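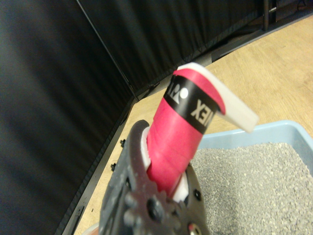
Leave a fresh string bed alone overnight before you believe any reading off it, came the reply when I asked about the tension drop, and don't go blaming the clamps until you've done that. Fair enough, and I've gone back over my notes from the start of August with that in mind. I was taking the first reading straight off the machine and the second after a cup of tea, and calling the difference a fault. Most of it was just nylon being nylon.

So, today. I started a bit after nine with the two practice frames, both strung with the Skutex multifilament from the same reel. One got the usual pull and the other got a slow pull, letting the tension head settle for 10 seconds on each main before clamping off. It's dull work, I'll admit, and I had the radio on for company, but the slow one does feel more even across the bed when you press it with the heel of your hand. I've put both on the high shelf away from the heater and written the time on masking tape on the throats. Please don't borrow them, however tempting they look!

The Cadaro frame was the trouble of the morning. Grommets at the head are badly chewed, and the old string had started to bite into the edge of the hole at the top left. I opened the worst ones with the awl, going gently, and slid in short bits of tubing for the time being. It will want a proper bumper strip before it goes home. If the Trình strip fits (same curve, I think, though the colour will be off) we could save ourselves a long wait on the order.

Crosses took me 40 minutes on that one, partly my own doing. I misweaved at the fifth and didn't notice until I was well down the frame, so out it all came. Note to self, again: look along the row from the side before tensioning, every single row, even when it's going nicely.

Grips after lunch. The pink wrap came up smooth, with the seams only faintly showing where the layers overlap, and that's the look I'd like on the Nena club frames too. Start at the butt, keep the stretch light and steady, and trim the tail on a long slant so the finishing tape lies flat. I've been pulling too hard near the top and getting ridges.

Still to do:

- read both practice frames tomorrow, same spot, same time
- count the tubing and order more
- oil the clamp rails – they were sticking again by 5
- dig out the spare awl, last seen in the biscuit tin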